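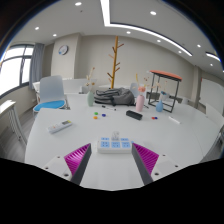 ¿De dónde salen los datos de consumo de Longo?
De 211 hogares de Plirmont que anotaron a mano la lectura del contador, con los errores que eso supone.

Contenido
lecturas.csv: una fila por hogar y mes, en kWh.
hogares.csv: superficie declarada, tipo de calefacción, número de ocupantes.

Fiabilidad
La superficie la declaró cada hogar y no me la creo del todo: hay 14 pisos con exactamente 100 metros. El resumen de Flaso habla de un ahorro claro desde abril. Yo no lo veo en las lecturas, y abril fue templado. Osvaldo Sanna repitió el cálculo sin los valores interpolados y la diferencia se quedó en casi nada.

Fanddale no está incluido. Sus 115 hogares usan otro formato y nadie ha explicado cómo se redondeó.

Mantenimiento
Teodor Kaczorowski. Las correcciones, con la lectura original adjunta.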